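# Grade Grippers on the Approach, Where the Money Goes

Most gripper comparisons I read end in a table with three columns: payload, stroke, repeatability. I have filled in such tables myself, and I no longer think they tell a buyer much. Two hands with nearly the same numbers can differ badly once they are mounted and pointed at something flat, white and attached to a cable.

My argument is narrow. For small parallel and linkage grippers, the approach should be scored separately from the grasp, and it should carry more weight. By approach I mean everything from the moment the target enters the view of the wrist camera until the moment the fingers touch it.

I came to this during a comparison we ran in June. We had two finger sets for the same hand-held tool: the Getico pads, which are flat blocks, and a thinner pair that Hazem Chraibi cut down from a Ririne blank. The tool, the lens and the recording software were the same for both. The plan was 448 attempts per finger set, divided over six household objects. Urs Zwahlen wanted 500, for the round number, but six does not go evenly into that and we had no use for the extra runs. 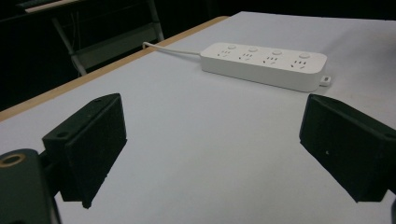
Finger geometry was supposed to be the variable under test. Camera placement was fixed, on the assumption that it affected both sets equally. It does not. A blocky finger occupies a large part of a close wide view, and the share it occupies changes as the jaws close. With the jaws wide and the target in the middle distance, the view is generous: the power strip lies between the fingers with all four sockets and all four buttons clear, and the cord can be followed leftward across the table. A policy, or a person, has everything needed to choose a grasp axis. Any finger set looks good at that range, and it is the range at which vendors like to photograph their products.

The trouble starts in the last part of the descent. The thicker the pad, the earlier it covers the contact area on the target. A trained operator compensates from memory and from feel. A policy trained on the operator's recordings gets the images without the feel, and must infer the contact point from whatever remains in view. If the finger hides the edge it is about to close on, the label is still correct but the evidence for it is gone.

Mahmoud Hegazy disagrees with me on this, and his objection is a fair one. He holds that a short history of images solves the problem: the edge was visible a few frames earlier, so the model can carry it forward. This works for a static target and a smooth descent. It works less well for objects on cables. A cable under some tension moves the object when the object is nudged, and the remembered edge is then in the wrong place. His counterexample was a cardboard box. A cardboard box is not connected to anything.

I would also defend the choice of a white strip on a white table, which Sherif Fawzy called perverse. Low contrast is ordinary. Kitchens, labs and offices are full of pale plastic on pale laminate, and a comparison done only with a red mug on a green mat measures the mug. The strip has a further advantage as a test piece. It is long, it is low, and its orientation matters. Grasping across the short axis is the only sensible choice for a hand of this stroke, so a wrist angle error shows up at once in how the pads line up with the sides. 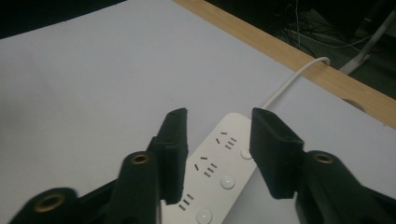 *Reading time: 6 min*

Close in, the right pad overlaps the edge of the strip and partly covers one of the buttons, while the left pad stands beside the sockets. Both sides of the strip matter equally to the grasp, but they are not equally visible. With that much of the right edge hidden, I would expect a lateral estimate from a single image to lean on the left side of the strip, and the score sheet has no field for it.

The linkage arms deserve a mention too. They take up the lower corners, where a reviewer tends to ignore them, and they block part of the table. For a clear table this costs nothing. For a table with a second object near the first, it means the hand can strike something that its own camera could not see. We log collisions of this kind as operator error. I now think that at least a part of them should be charged to the hand.

What would a better comparison look like? I propose three measurements, all of which can be taken from footage most labs already have:

- **Occlusion at contact.** The fraction of the target's outline hidden by fingers and arms in the last image before touch.
- **Occlusion asymmetry.** The same figure computed for each side of the grasp axis, reported as a pair.
- **Blind travel.** The distance covered between the last image in which both contact edges are visible and the touch itself.

None of these needs new hardware. Đức Lã wrote a first version of the outline script on a Sunday, and it ran on our older Vuorinen recordings without changes. It fails on transparent objects and it is slow. It is good enough to rank two finger sets.

There is a cost to taking these numbers seriously. Thin fingers score well on all three and are worse at holding things. Chraibi's cut-down pair flexes under load, and on the heavier objects it rotates the part in the grip. A buyer who needs to lift a full bottle should take the blocks and accept the poorer view. I have no quarrel with that trade – only with the fact that the present tables hide it, since they print the payload and leave out what the payload was bought with.

Moving the camera is the usual reply. Dustetti sells an offset bracket for this purpose, and we tried it. It opened the view on one side and closed it on the other, and it added enough height that the tool caught on shelf edges. A second camera helps more, at the price of another cable, another calibration and more data to store for each run. For a fixed arm in a cell I would pay that price. For a hand-held tool that is carried from room to room, I would first try chamfering the inner corners of the pads, and I would measure blind travel before and after.

Zwahlen has asked for the summary table to keep its old form so that it matches the previous report. I have agreed to keep the three columns. The occlusion figures will go to the left of them.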